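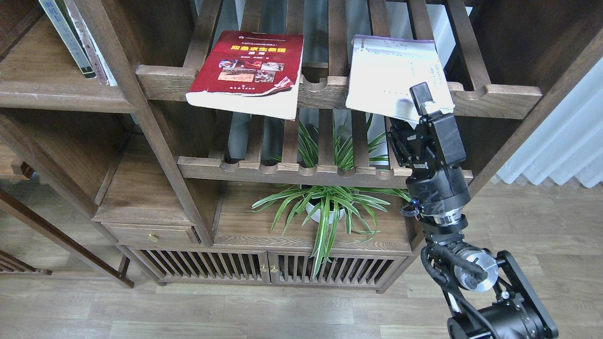

# About Nirstead Book Room

Hi, I'm Natália Polák, and I run Nirstead, a small secondhand book room and lending shelf on Duggan Street. Come in, pull something down, sit on the floor if you like (plenty of people do, and the planks are nicer than they look!).

I started with 20 books and one shelf in my own hallway. The neighbors kept borrowing and kept bringing me more, and by January I'd run out of hallway. Now we have 4,000 titles, most of them paperbacks, and I've held nearly every one of them in my hands.

## What's on the shelves

A bit of everything, but I have a real weakness for practical books. First aid, knots, mending, what to do when the power goes out. The red Chinese one on emergency rescue is a favorite of mine, even with its corner curling up the way it does. I love a book that looks like it's been carried around! We also have novels, cookbooks, atlases and a whole box of train timetables I can't bring myself to part with.

I like dark wood and slatted shelves, and I like a few books lying flat with their covers up so you can see them from across the room. There are square cubbies too, and a low cabinet underneath, and there's a plant in among it all because I can't have a room without one.

## About the bent corners

We don't turn a book away for being rumpled. If the pages are all there and it doesn't smell of basement, it goes out. Really tired ones get a night under the Nestonard atlas, the heaviest thing I own, and then I have another look.

## Borrowing and buying

Borrowing is free with a card, and you can keep 4 books at a time. Anything with a pencil price inside the cover is for sale. Card number 803 went out last month, to a boy who wanted everything we had on volcanoes.

Urico, the coffee place next door, lets you read our books at their tables. Please mind the cups.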